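Lodevari Notes | Filed under: Robots, Good Practice, Threads

We use cookies to remember your reading preferences. Accept all | Manage settings

Aniela Walczak
Mon 23 August

OK, thread time. We finally rewrote the house rules for our tabletop manipulation cell and I'm more excited about a two-page document than anyone should be. Sharing the bits I think other small labs could steal.

1/ The old rules were 52 lines long and lived in a shared folder. People read them on their first day and never again. The new ones fit on two sheets taped to the side of the enclosure, and I've already caught people reading them while they wait for the controller to boot!

2/ First rule, and my favorite: the start state gets written down BEFORE the run. Which objects, which side of the table, gripper open or closed. If it isn't in the log when you press go, the run is practice and doesn't go in the results.

3/ We used to fill that in afterward from memory. Krawczyk went back over 200 old entries this summer and found a whole stack that just said "usual layout". Whose usual? We'd changed the layout in between. So that phrase is now banned.

4/ Second rule: every run starts with the gripper open and clear of everything. Fully open, fingers over bare table. It makes the first wrist camera image comparable from run to run, and it means a bad grip command at startup closes on air.

5/ Third: packaged food is fine as a test object, but once it's been on the table it's a test object forever. It gets a sticker on the bottom and goes on the shelf with the others. No snacking from the shelf. (Yes, this needed a rule. No, I won't say who.)

6/ I love grocery boxes for this work, by the way. Busy printing, real cardboard, corners that soften over time. A plain foam block teaches you very little about what happens with a busy pattern on a long flat box.

7/ Wrist view from the cell, shortbread box on the left, tray and board over on the right:

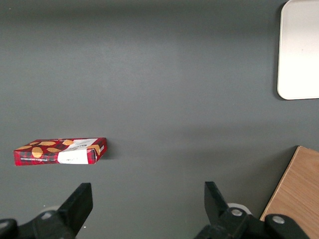 Gidness replied that a start-state log is only as good as the words in it, and asked whether we define "left" from the operator's chair or from the robot's camera, seeing as their own team lost a week to exactly that.

8/ Such a good question, and it's in the rules now! Left and right are always as seen in the wrist camera. The operator stands on the far side of the table half the time, so the chair was never going to work. There's an arrow on the sheet for anyone who forgets (me, twice).

9/ Next up, speed. In any session where a person will be reaching in between runs, the arm is capped at 200 mm per second, and the cap is set in the controller, so a script can't quietly override it. Full speed is for closed-door sessions only. Please do your own risk assessment before copying our number – your arm, your payload and your table are all different.

10/ Reaching in has its own line. Pause the arm, say "hands in" out loud, move the object, say "hands out", resume. It feels silly for one afternoon and then it feels strange to work without it. We do it when we're alone too, so the habit sticks.

11/ Objects near the edge of the camera view are allowed, but they must be in the log like everything else. This one caused a real argument! Some of us wanted everything fully in view or off the table. I think partial views are part of real life and a policy should have to cope with them. We settled on: allowed, logged, and never swapped halfway through a batch.

12/ Finger check every 500 cycles. Screws, linkage, pads, in that order, with initials. It takes less time than making coffee. If a screw head has turned past its paint mark, the cell is down until somebody other than the finder has looked at it too.

13/ Failures get logged with the same fields as successes. Same start state, same object names, same everything. Our old sheet had a lovely form for good runs and one tiny box for "problems", so of course the problems were all one word long.

14/ Still unresolved: lighting. We have a rule that says "overhead lights on, blinds down" and I already know it's too vague. If your lab has wording for this that people really follow, please send it my way.

15/ The Dutdale folks are trying the same two sheets on their cell from this week with their own numbers filled in. I'll post what they cross out – I'm hoping for lots of red pen!

Tagged: manipulation, lab safety, run logs, checklists

More from Aniela Walczak
- Paint marks on screws: a small love letter
- What goes on the object shelf at Lodevari
- Naming test objects so two people agree
- "Hands in, hands out" after one month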